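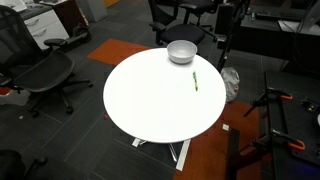

Karkosstead Robotics Club
Progress report to the Plorkis Fund, second term
Period covered: January to the end of term

Summary

The fund gave us $3,940 to teach students to program a tabletop pick-and-place task and to enter a team in the regional Vovitz challenge. We have spent most of the money and met part of the plan. The students can write and run a pick-and-place routine. Whether they have learned what the application said they would learn is a harder question, and the answer given here is less cheerful than the one in our first report.

The task

The exercise is still the one we proposed: a pen and a bowl on the round white table, and the pen has to end up in the bowl. We picked it for being cheap to set up and easy to judge. It has also turned out narrower than we wanted. A student can pass by copying a working program and changing a few positions, and several did. When the start position of the pen was moved by a hand's width, most of those programs failed and their authors could not say why.

The white tabletop is a mixed blessing. Objects stand out well against it, but under bright light the surface washes out, and students who tuned their detection in the afternoon had to start over in the evening session. We had planned to cover this in one lesson. It took three, and I would not claim the topic is settled.

Attendance

Nine students signed up. Six were still coming by the last month. The application promised that dropouts would be replaced from a waiting list. There was no waiting list by then, and I should have said so earlier. Of the six, two do most of the programming while the others watch or handle the paperwork for the competition. We have tried rotating the keyboard on Thursdays. It slows everything down and the faster students dislike it, but it will continue.

Results against the plan

Basic motion programming: met. Every remaining student has written a routine and run it in front of the group.

Reliable pick of a single object from any position on the table: not met. The routines work well near the middle and badly near the rim. The first report described this as "nearly complete." That was based on one good evening and I would like to withdraw it.

Written test logs: partly met. Logs exist, but early ones record only successes, so no success rate can be worked out from them. The log sheet now has a line for every attempt, including the ones that were abandoned.

Competition entry: submitted. I do not expect a high placing. The Vovitz rules call for mixed objects, and we have practiced with very few.

Money

The larger part of the grant went on hardware and spare parts, ordered through Karunaratne. The parts were fine and the delivery was slow. The rest covered competition fees and consumables. Nothing was spent on the printed workbook listed in the budget, as the draft was not good enough to print. We ask to move that line to additional test objects. Receipts are attached separately.

What we are changing

Next term the starting positions will be drawn at random before each run, and the student will not be told them in advance. We will keep the pen, add objects that roll or slip, and stop counting a run that needed a nudge by hand. I expect the scores to drop when this starts. Please read that drop with the change in mind before comparing it to this term's figures.

I also want to drop the demonstration evening in its current form. Parents enjoyed it, but the students spent two weeks rehearsing one movement and learned little from it. An open practice session would cost less and show the work as it is.

Request

We are not asking for an increase. We ask the fund to approve the budget change above and to hold its decision on a second year until the new logs are in.

Submitted by the club lead, Karkosstead Robotics Club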